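Fliler: wrist-camera renders with randomised wall textures

Hello, and thank you for taking an interest in Fliler! This is the data card for the simulated half of our visual robustness work, put together by Thenmozhi Iyer and Nandini Kotian, with a great deal of patient help from Aravind Poojary on the rendering side (the Varghese renderer is his, and so are most of the fixes in it).

What it is for

We wanted to find out how much a grasping policy leans on the look of the room when all it has is a camera near the wrist. So we kept the robot and its tasks the same and let the surroundings change: wallpaper, pictures on the wall, plain partitions, light. If the policy has learned to watch its own fingers and the thing it is meant to pick up, a busy wall should make little difference to it. Our first one, trained only in a plain grey room, minded very much indeed.

What is in it

The release holds 3,947 episodes across 65 wall textures. Each episode comes with colour renders, joint positions, gripper opening and the name of the texture used. We have held back 10 textures for testing, and we would ask you kindly not to train on them, however tempting it gets towards the end of a project.

Many of the renders have no object in them at all. The gripper is open, the camera is tilted, and most of the view is wall, as with this polka-dot paper in pinks, greens and greys. We did think of filtering such views out, but they proved to be the ones where the early policy drifted furthest, so in they stayed.
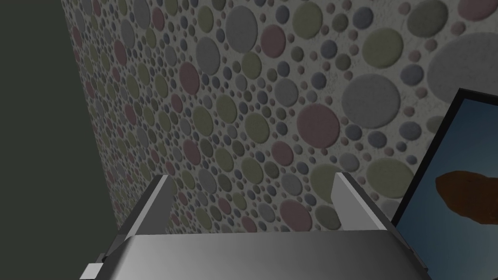

Known problems

The gripper metal is smoother and cleaner than any real gripper we own, and the lighting is often very even. Patterned walls seen at a steep angle can shimmer between one step and the next, dots especially. Version 2 softens this a little, though it doesn't cure it.

Episodes made before November use the older Conex joint order. Please run the small conversion script first, or your arm will do something quite surprising.

Questions

Write to Nandini about the files and to Thenmozhi about the method. If you make a new texture set we'd love to hear about it, the uglier the wallpaper the better!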